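I have been knitting the same cardigan since March, and the pattern and I are no longer on speaking terms. It is by Floarea Lazăr, who writes beautifully and assumes you own a brain. Row 9 says "continue as set". As set by whom? I had set nothing. I had been winging it since the ribbing.

The yarn is Otex, in a green the shop called Moss and my sister called "hospital". I bought two balls too few, naturally, and the new ones are from another dye lot, so the left sleeve will be going its own way from the elbow down. I plan to say it's a feature, in a firm voice.

I've unpicked the button band twice. The second time I did it on the train, with a man opposite watching as if it were the snooker.

If anyone has got past the yoke without crying, please leave a comment and tell me whether you slipped the first stitch. The pattern says you may. I don't want "may". I want orders.
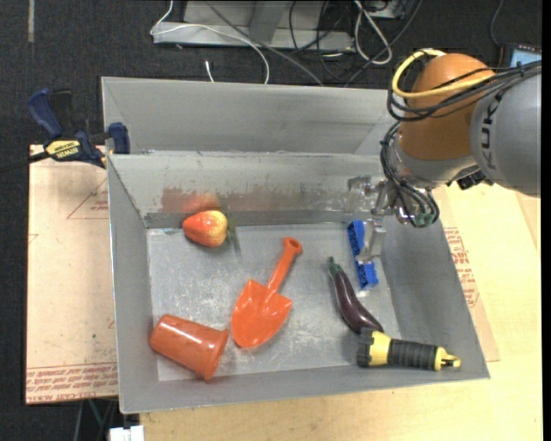
Page 2 of 9

Filed under: cardigans, grudges
Older posts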